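Oktober
Von Ulla Ahonen

Wer umsteigt, will sein Gepäck loswerden

Der Flughafen Kandow hat im Frühjahr seine Gepäckaufbewahrung geschlossen. Der Raum neben der Ankunftshalle wird jetzt als Verkaufsfläche vermietet. Wer zwischen zwei Flügen sechs Stunden Zeit hat und in die Stadt möchte, nimmt seinen Koffer mit oder bleibt sitzen. Die meisten bleiben sitzen. Ich halte das für eine schlechte Entscheidung und glaube, dass sie sich auch für den Flughafen nicht rechnet.

Bis zur Schließung gab es in Kandow 706 Schließfächer und einen Schalter für sperrige Stücke. Der Schalter war von 5 Uhr früh bis Mitternacht besetzt. Man gab Ski, Kinderwagen oder einen Instrumentenkoffer ab, bekam einen Abschnitt und zahlte beim Abholen. Das war keine glänzende Einrichtung. Die Fächer klemmten, und der Automat nahm bestimmte Münzen nicht an. Trotzdem waren sie in den Ferienwochen vormittags belegt.

Die Flughafengesellschaft verweist seitdem auf die App Dradano. Dort bieten Kioske, Hotels und Reinigungen in der Innenstadt Abstellplätze an. Man bucht, fährt hin, zeigt einen Code und lässt den Koffer im Hinterzimmer. Für Städtereisende, die mittags aus der Ferienwohnung müssen und abends fliegen, ist das brauchbar. Ich habe es selbst zweimal genutzt und hatte keinen Grund zur Klage. Einem Umsteiger hilft es wenig. Er muss den Koffer erst durch die Halle, in die Bahn und durch zwei Straßen ziehen, bevor er ihn abgeben darf, und auf dem Rückweg noch einmal.

Wer mit kleinen Kindern reist, fährt unter diesen Umständen gar nicht erst los. Dasselbe gilt für ältere Leute und für alle, die mehr als einen Rollkoffer dabeihaben. Sie verbringen den Nachmittag auf den Bänken vor dem Sicherheitsbereich, neben einem Gepäckwagen, den man nicht allein lassen darf. Selbst der Gang zur Toilette wird zur Verhandlung mit dem Sitznachbarn.
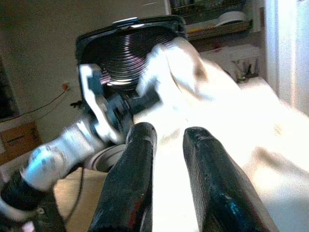

Weißes Tuch in Nahaufnahme.

Als Argument für die Schließung wird die Sicherheit genannt. Jedes abgegebene Stück müsse durchleuchtet werden, das koste Personal. Das stimmt. Es stimmt aber auch für den Flughafen Herico, der kaum größer ist und seine Aufbewahrung behalten hat. Dort steht das Röntgengerät direkt hinter dem Schalter, und dieselben Leute, die die Koffer annehmen, bedienen es. Die Gebühr liegt bei 10 Euro am Tag, für große Stücke etwas höher. Beim letzten Mal habe ich sie bezahlt, ohne lange zu überlegen, und bin in die Altstadt gefahren. Gegessen habe ich auch dort. Das Geld hätte ich in der Abflughalle nicht ausgegeben.

Damit ist man beim eigentlichen Punkt. Ein Flughafen verdient an Leuten, die in der Halle bleiben. Ein Passagier mit Koffer am Bein kauft Kaffee, belegte Brötchen und vielleicht eine Zeitschrift. Ein Passagier ohne Koffer ist weg. Mir hat in Kandow niemand gesagt, dass so gerechnet wurde, und ich will es auch nicht behaupten. Die neue Verkaufsfläche liegt allerdings genau dort, wo früher der Schalter war.

Trygve Lunde, der früher den Schalter in Kandow geleitet hat, sieht es nüchterner als ich. Seiner Ansicht nach hätte man die Fächer ohnehin ersetzen müssen, und niemand wollte die Rechnung übernehmen. Der Hersteller Moroz habe ein Angebot vorgelegt, darüber sei monatelang gesprochen worden, dann kam der Mietvertrag für den Laden. Lunde meint, schon eine kleine Anlage am Bahnsteig hätte den größten Teil des Bedarfs gedeckt.

Das scheint mir ein vernünftiger Vorschlag zu sein. Es muss nicht der alte Raum sein. Am Zugang zur Bahn steht seit Jahren eine Fläche leer, die früher eine Autovermietung genutzt hat. Sie liegt vor der Sicherheitskontrolle, ist nachts abschließbar und vom Terminal aus ohne Treppe zu erreichen. Die Stadt sollte sich an den Kosten beteiligen, denn sie hat etwas davon, wenn Reisende für ein paar Stunden kommen. Im Tourismuskonzept steht das Wort Zwischenstopp gleich auf der ersten Seite. Vom Gepäck ist darin keine Rede.

Bis sich etwas ändert, rate ich Umsteigern, den Koffer möglichst bis zum Zielort durchchecken zu lassen und vor der Buchung zu fragen, ob das bei beiden Flügen geht. Bei getrennten Tickets geht es meistens nicht. Dann bleibt in Kandow die Bank vor dem Sicherheitsbereich. Die Plätze an der Fensterseite haben Steckdosen.

Kontakt zur Redaktion | © Alle Rechte vorbehalten | Nach oben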